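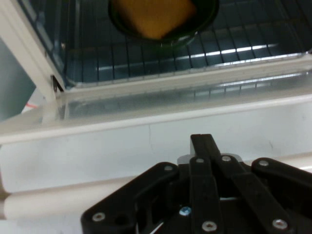

Can You Really Tell When Someone Is Lying?

You have probably heard that liars look away. Or that they scratch their noses, or blink too much, or talk too fast. Lots of grown-ups believe this. Some of them have important jobs, like asking questions at a police station or sitting on a jury in a courtroom.

Should you believe it too? Let's check before we do.

What people say they can do

In the town of Arthorpe, a teacher named Elżbieta Bielecka wanted to know how good people think they are at catching liars. She and her helpers asked 600 people one thing: "Can you usually tell when a stranger is lying to you?"

Of those people, 400 said they could.

That's a lot of confident people. But look carefully at what the number tells you. It tells you how many people think they are good at it. It doesn't tell you if they are. If you asked your whole class who is the fastest runner, you might get five hands in the air, and you still wouldn't know who was fastest until somebody ran.

So how do you test it?

You need people who are lying, people who are telling the truth, and a way to know for sure which is which. That last part is the hard one. In real life you often never find out.

Scientists get around this by setting things up. They might ask one person to watch a short movie and talk about it, and ask another person to talk about the same movie without having seen it. Both are filmed. Then other people watch the films and guess.

When scientists run tests like this, the guessers mostly don't do very well. They do a bit better than they would by flipping a coin. A bit! Flipping a coin is free and doesn't take any training.

What about the people who feel really, really sure? Feeling sure doesn't seem to help much. Somebody can be very sure and very wrong at the same time. You've seen this happen if you have ever argued about where the TV remote was.

The nose-scratching problem

Think about why a person might scratch their nose. It itches. They have a cold. They're shy. They always do it. They're lying.

Only one of those is about lying, and you can't tell which one it is by looking at the nose.

Looking away is the same. Plenty of honest people look away when they're trying to remember something. Try it on yourself: what did you have for lunch two days ago? Your eyes may have wandered off to the ceiling while you thought about it. In some families, too, children are taught that it's rude to stare at an adult. Those children aren't hiding anything. They have good manners.

And then there are nerves. Being asked hard questions by a stranger in a uniform makes most people nervous, whether they did something wrong or not. If you decide that nervous means guilty, you will end up blaming a lot of nervous people.

But what about lie detector machines?

Movies love these. The person gets wires on their fingers, a needle wiggles, and somebody says, "He's lying!"

A machine like that doesn't detect lies. It measures things like how fast your heart is beating, how you're breathing, and how much your fingers are sweating. Those things can change when you lie. They can also change when you're scared, or angry, or worried that the machine will make a mistake about you. There isn't any part of the body that does one special thing for lying and nothing else. Many courts won't let people use the results, and you can see why.

The story of the broken window

Let's make up a case and be the judges.

A window gets broken at Flodum School. Two children were nearby, and we'll call them Gavin and Hubert. Gavin looks the principal in the eye and says, "It wasn't me." Hubert stares at his shoes, goes red, and mumbles, "It wasn't me."

Who did it?

If you picked Hubert, what was your reason? Red cheeks? Shoes? You don't have any evidence yet. You have one child who is good at talking to principals and one who isn't.

Now suppose the principal asks a different kind of question: "Where were you standing, and who was next to you?" Gavin says he was in the library. The librarian says the library was locked all afternoon. Now you have something worth following up. It still isn't proof that Gavin broke anything (maybe he was somewhere else he shouldn't have been, or mixed up his days), but it's a fact that can be checked, and red cheeks can't be checked against anything.

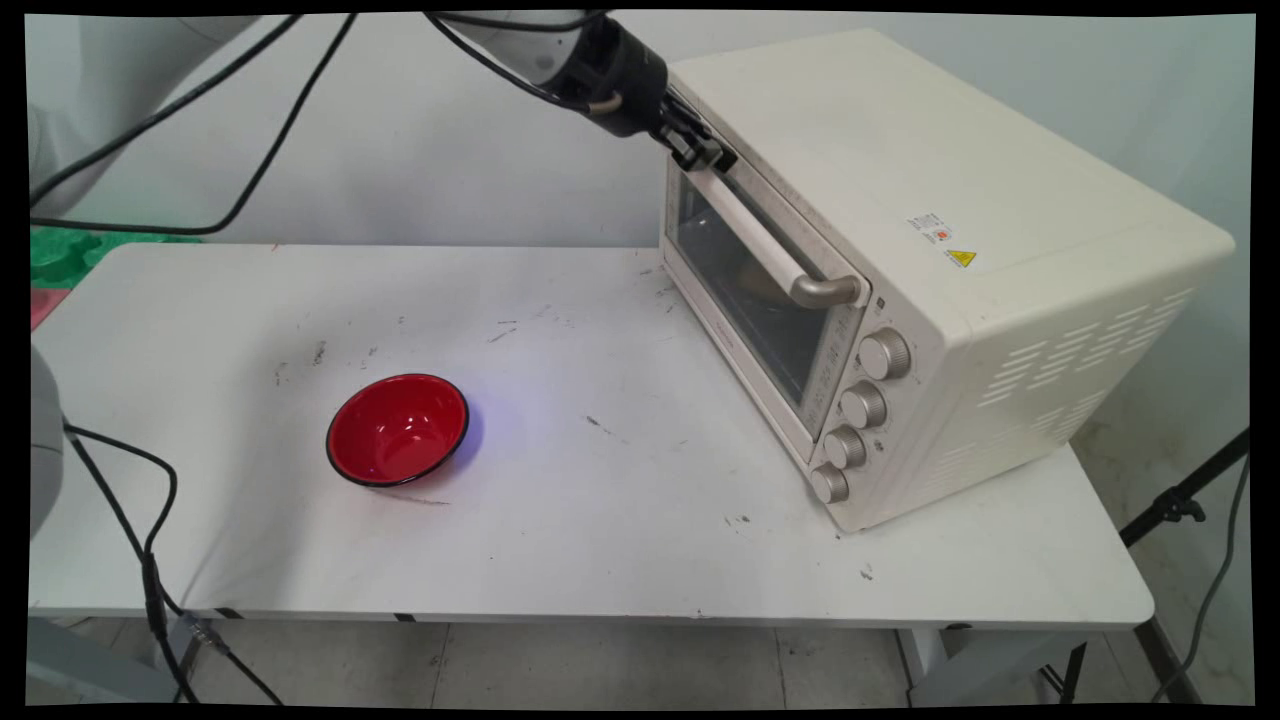 Is there anything that works better than watching someone's face?

Listening to what they say and checking it works better. Ask for details. Ask who else was there. Then go and see if the details match what other people say, or what is written down somewhere. It's slower than staring at someone's nose, and it can still go wrong, but you have a real reason for what you decide.

What about experts?

Some people sell classes in reading faces. Before you believe that a class works, there are a few things you could ask. Did anyone test the students before the class and again after it? Did the people running the test know which films were the lies? If they did, they might have given hints by accident. And who paid for the test? If it was the company selling the class, that doesn't make the answer wrong, but I would want somebody else to try it as well.

You can ask the same things about this page, by the way. The count from Arthorpe was one count in one town. People somewhere else might say something different.

Try it with your friends

Each player writes down two short stories about themselves, one true and one made up. Read both out loud in the same voice. Everyone else writes down which one they think is false, and also how sure they are: not sure, pretty sure, or very sure. Nobody may change an answer after it's written.

Play several rounds and keep score. Then look only at the "very sure" guesses. How many of those were right? Were they much better than the "not sure" ones?

Please don't use the game to decide that one of your friends is a liar. They were playing a game, and you asked them to make something up.

Words to know

Evidence: something that helps show if a claim is true or false.

Jury: a group of people who listen in court and decide what happened.

Witness: a person who saw or heard something and tells others about it.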